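Keeping an old computer, and other things I learned about patience

July 2025

When I moved to Beddoe for my first job, I had one suitcase and a very strong opinion that old things should be thrown away. In my parents' flat everything was kept. There were jars inside jars, and a drawer only for string. I promised myself that I would live differently, and for a few years I did. I bought cheap, I used it until it annoyed me, and I bought again.

What changed my mind was an electricity bill and a kettle. The kettle was a Plasier, not an expensive one, and the switch stopped staying down. My neighbour Phyllis Heywood took it from my hands while I was walking to the bin. She brought it back the next morning with a small piece of metal bent to its correct shape. She did not say anything about waste. She only asked if I had any more broken things, because she was enjoying herself.
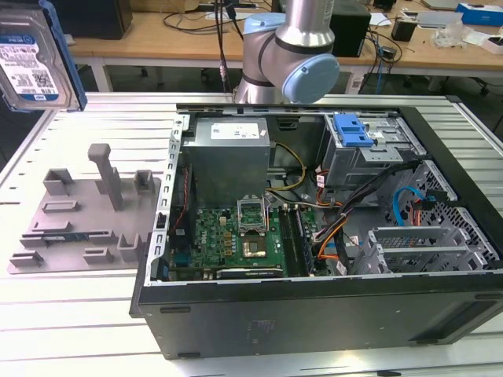
Since then I keep a notebook of repairs. I write the date, what was wrong, what I tried first and what it cost. It is a slow habit and my handwriting in English is not beautiful, but I like to read the old pages. The first lesson in it is that you must open a thing before you are afraid of it. A desktop computer looks serious when it is standing under a desk, but lay it on its side and take off the panel, and it is mostly boxes and a green board, with the power supply in its own grey metal case. I had the same feeling with my sewing machine. I had imagined something like a clock inside, and I found a belt, two wheels and a large amount of fluff.

The second lesson is about words. In my language we have one verb for "repair" and "improve", and for a long time I mixed them in English too. My friend Hongmei Ye corrected me kindly. She said that if I repair her coat, she wants her coat back, the same as before, and please no new buttons. I think about this often. I had changed the buttons already.
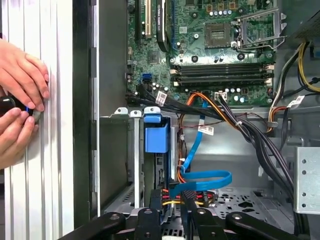

What I paid, and what I did not pay

People ask me if it saves money. Last December I added up the whole notebook, and the answer was less clear than I hoped. I had spent 307 pounds on parts, tools and one evening class. To buy everything new again would have been 471 pounds, by the prices I could find. So I was ahead, but if I count my hours I was very badly paid.

The worst page is the Clilura vacuum cleaner. I ordered the wrong filter, then the right filter in the wrong size, and then I learned that the problem was a sock. The sock was mine.
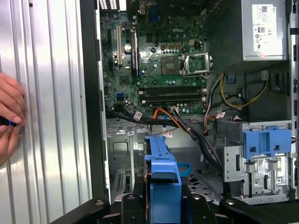

The green board inside a desktop tower, with the Dell name printed on it.

I still buy new things sometimes. My Vistex lamp could not be saved, even by Phyllis, who kept it on her kitchen table for most of the winter before she would admit it. She has kept the plug and the shade, and I have started a drawer for string.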